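Waiting for the Gear
A morning at the Fuketti open day in Grønli

The sign on the door at Fuketti says "Automation," and under it someone has taped a sheet of paper that says "Push hard." The door is manual.

I had come to talk to Gunvor Brekke, who started the company with a bank loan and a secondhand milling machine, and to Hussam Srour, who joined when the milling machine was sold. It was the August open day. Half the town had been invited and there was a plate of waffles near the entrance, going faster than anything on the benches.

Brekke is a tall woman with reading glasses pushed up into her hair and a second pair on a cord around her neck. She shook my hand and asked whether I'd seen a robot before. I said I'd seen them on television.

"Then you'll be disappointed," she said. "On television they edit."

What Fuketti does, when it isn't feeding waffles to the public, is teach small robot arms to handle small parts. Gears, clips, short lengths of cable, the sort of thing that ends up at the bottom of a toolbox. The customer for the current project is Zirkum, a company that repairs garden machinery and would like its trays of spares sorted by something that doesn't call in sick during the hay fever season. Zirkum had sent two people to the open day. They stood at the back with their arms folded and ate nothing.

I asked Brekke how far along the work was.

"Further than it looks," she said. "It has to be, considering how it looks."

Srour handles the software, which is called Ivora. I asked what the name stood for and he said it was the only one of the candidates his daughter could pronounce. He speaks quietly and keeps one hand near the stop button even when he's discussing his vacation. Ivora learns from recordings. A person drives the arms through a task again and again, the cameras watch, and the program tries to work out what the person was up to.

"We have 2,607 recordings for the gears," he told me. "I did most of them. I now see gears when I close my eyes. My wife says I make a turning motion."

And does Ivora make a turning motion?

"On good days."

The demonstration was set for eleven o'clock and began at twenty past, which Brekke described as "very close." The idea was simple enough. One arm picks up a gear, the other waits its turn, and eventually the part goes from one gripper to the other and into a tray. A child could do it, and a child in the front row said so.

"Yes," said Brekke. "But you want paying in waffles."

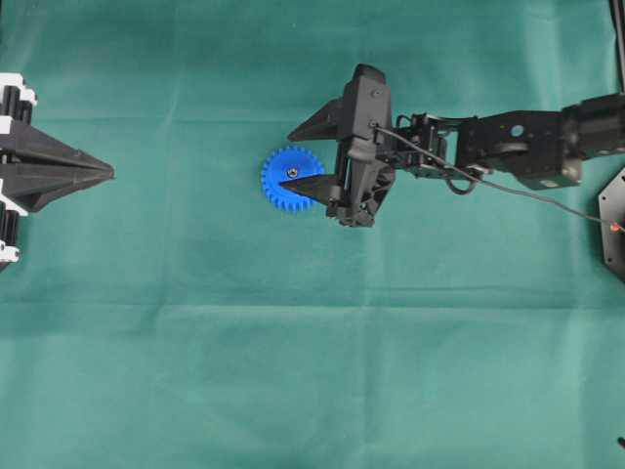
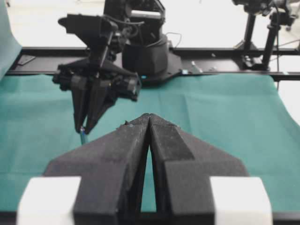 Grippers over the green cloth during the open day.

The hard part, Srour said, is the part people don't notice themselves doing. When you pick up something flat, you slide a fingernail under it, or drag it to the edge of the table, or press on one side so the other side lifts. You've been doing it since before you could talk. "The arm has no fingernails and no childhood," he said. "It comes down beside the gear and it has to decide. From above? From the side? By the teeth or by the hub? I know what I would do. I can't always tell you why I would do it, and I certainly can't type it in."

So he shows it, over and over. He has also learned to make the occasional mistake on purpose while recording, nudging a part away and then going back for it, so that Ivora sees what recovery looks like. The mistakes he makes by accident are apparently no use at all. "Too creative," said Brekke.

I asked about the cloth. I had assumed there was a technical reason for it.

"There are three," said Srour.

"It was on sale," said Brekke.

They have worked together for six years and the interview ran along these lines for most of an hour. Srour would begin an answer and Brekke would finish it somewhere else. He wanted to tell me about friction, and the difference between a part that slips and a part that only thinks about slipping. She wanted to tell me about invoices. Between them I got a fairly full picture of the robotics business, and I can report that it involves a great deal of both.

The first cable trial, in the spring, is still a sore point. Cable bends, and it bends differently depending on how it was stored and, if you believe Srour, on who is watching. Out of 50 tries that day the arms managed 20 that he was prepared to call successful. Brekke was prepared to call 19 successful and they have not settled the matter.

"It was in the tray," said Srour.

"It was on the tray," said Brekke.

One of the visitors, an older man in a fishing vest, wanted to know whether the machines would be taking people's jobs. Brekke gets this one every year and seems to like it. She told him that Zirkum had advertised for a parts sorter twice and received a single application, from a man who thought it was a different kind of parts. Then she added, more seriously, that she didn't have a good answer for everybody. Somewhere there was a person sorting clips who was happy doing it, and she'd rather say so than wave the question away. The man nodded and said he had been asking on behalf of his brother-in-law.

By noon the guest book had 148 names in it, several of them in the same handwriting. The Zirkum people had unfolded their arms. One of them asked Srour how the grippers coped with grease, and he visibly brightened – it's the question he had prepared for – and led them off to a cupboard full of test parts in various states of filth. They were gone a long time.

I asked Brekke what she hoped to be showing next August.

"Springs," she said, and made a face. "Zirkum has crates of springs. They tangle. You pick up one and get eleven, like a family reunion. Hussam says two years. I have told the customer one."

Does Hussam know that?

She moved the glasses from her hair to her nose and looked over toward the cupboard.

"He will when you publish," she said, and offered me the last waffle.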